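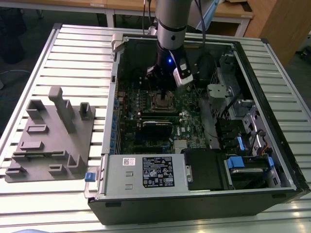
Which way should the case be facing before you start taking things out?
Lay it flat on its side with the open side up, so the motherboard is at the bottom and you're looking straight down at it. Gravity then holds everything for you while you work on the screws.

Okay, so that was the question I got most after the first session, which is why it's at the top of these notes for session two (desktop teardown and rebuild). I've typed up what I said on Monday, plus a few things I forgot to say because Svenja Lenz asked such a good question about power supplies that I lost my place completely.

Before the panel comes off
Shut the machine down properly, switch off at the back if there's a switch, pull the power cord, then hold the power button in for 8 seconds. Take the monitor and keyboard cables off too. I know it's a pain to crawl under the desk again, but a tower with one cable still attached will find a way to drag something onto the floor.

Wrist straps are in the drawer marked Fledeck. Clip to bare metal on the case -- paint doesn't count! If you can't find bare metal, ask me or Syafiqah.

Getting your bearings
Find the big landmarks first and leave the small stuff alone. I always go power supply, drives, then CPU socket. The power supply is the long metal box with the rating label on it, and please do read that label and write the wattage on your worksheet. The drive bays are usually off toward the front. On plenty of office desktops the bits you're meant to pull or squeeze are colored plastic, often blue, so look for those before you go reaching for a screwdriver. If it's blue and it has a finger-sized tab, try it gently.

Don't touch anything on the supply except the outside and its plugs. We never open one. It can hold a charge long after it's unplugged, and no, I don't care how many videos you've watched.

Order of removal
1. Expansion cards. One screw or a latch, then straight up.
2. Memory. Both clips out, lift by the ends.
3. Drives. Data cable first, power cable second, then the latch.
4. Heatsink, loosening the screws a little at a time in a cross pattern.
5. CPU, and only when I'm standing next to you.

About the socket
Have the light on and your sleeves rolled up for this one. Come down from directly above and keep your fingertips off the contacts. Some sockets have pins and some have pads, and the pins bend if you so much as look at them funny (Aisyah Oei and I spent a whole evening last December straightening one with a mechanical pencil, and it never did boot). Before you lift the chip, find the little corner triangle and sketch which way it points.

Screws
Use the trays. Our kits have 33 screws when they're complete, and if yours is short, check under the board before you go looking on the floor.

For next time
Bring your sketch and your worksheet with the wattage filled in. We'll be putting everything back and going through beep codes. Read the Tjoa handout up to the part on memory channels; the rest can wait.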